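Noise from the server closet, again

grandach_dad
Wife says the closet sounds like a leaf blower. Would foam on the door help?

eklow5
Foam cooks everything in there. Buy slower fans.

nmaihi
Disagree. Mine has had foam since October and the temps went up 2 degrees. Big deal.

eklow5
2 degrees in October. Get back to us in summer.

grandach_dad
So fans, then. The Nultel ones are up to 100 bucks, for fans.

nmaihi
For that money I'd move the box to the garage and let the spiders complain.

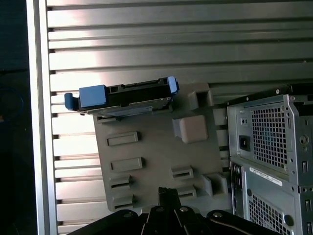 And run one long cable back to the house. Mine goes under the porch, and the raccoons have been very decent about it.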